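Auction Lot Handler / Catalog Assistant
Trutside Estate & Surplus Auctions
Location: Drestwood warehouse, with off-site work at consignor addresses
Status: Part time, hourly, year round
Reports to: Floor Manager

Position summary

Trutside conducts online-only auctions of household contents, shop equipment and business surplus. Sales close on Monday evenings, 50 sales per year, with no closings in the last two weeks of December. The Lot Handler / Catalog Assistant prepares items for listing, writes lot descriptions, stages lots for preview and releases them to buyers at pickup. The position is split between floor work and data entry. Applicants should expect to do both in most shifts.

Duties

Intake. Receive consigned goods at the dock or at the consignor's address. Check each item against the signed consignment sheet. Note shortages and damage on the sheet before the truck is unloaded, not after. Apply a lot tag to every item or group.

Cataloging. Enter lots in the Rimeck system. Each entry requires a title, dimensions, condition statement, location code and removal note. Titles begin with the noun. Condition statements report what was observed – chips, missing hardware, odor, repairs – and do not estimate value. Electrical items are listed as "powers on" or "untested." The word "working" is not used.

Removal notes. State the floor level, the number of stairs, the narrowest doorway and any tools the buyer will need. Most pickup disputes come from incomplete removal notes, and this part of the entry is checked by a second person before the sale opens.

Photography. Minimum of 2 photographs per lot, including one of the maker's label or serial plate if present. Box lots are laid out so that all contents show.

Pickup. Verify the paid invoice, locate the lot, obtain a signature and update the release status. Staff do not load buyer vehicles except for lots marked dock-assist. Lots not collected by close of pickup are moved to the hold area and logged the same evening.

Schedule

20 hours per week, in three shifts. Pickup day is required. Remaining hours are set by the preview calendar, which is posted one month ahead. Off-site sales may start at 7:00 a.m. Travel time between the warehouse and an off-site address is paid.

Requirements

Able to lift 52 pounds without assistance and to work on a team lift above that.
Able to stand and walk for a full shift and to use stairs repeatedly.
Accurate typing and plain written English. Spelling is checked in the work sample.
Valid driver's license. A commercial license is not needed.
Closed-toe shoes. Gloves and back supports are supplied.

Preferred

Prior work in auctions, freight, moving or secondhand retail.
Forklift or pallet jack experience. The warehouse uses Holroyd pallet jacks – instruction is given during the first week.
Working knowledge of one collecting field, such as hand tools, glassware, radios or sheet music.

Employees and members of their households may not bid in Trutside sales. This applies from the date of hire until all sales cataloged during employment have closed. 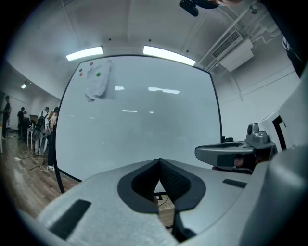
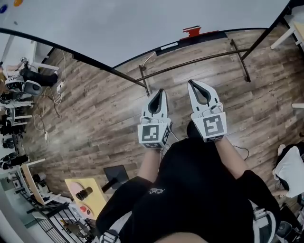
How to apply

Send a résumé and a one-paragraph lot description of any household item you own. Follow the cataloging rules given under Duties. Attach two photographs of the item. Applications without the description are not read.

Selected applicants will be asked to complete a paid work sample at the Drestwood warehouse. It consists of tagging and entering a short run of mixed lots, followed by a brief interview with the Floor Manager. Bring your license. Results are sent by email within one week.

The position stays open until filled. Applications may also be left at the front counter during pickup hours, in an envelope marked "Lot Handler."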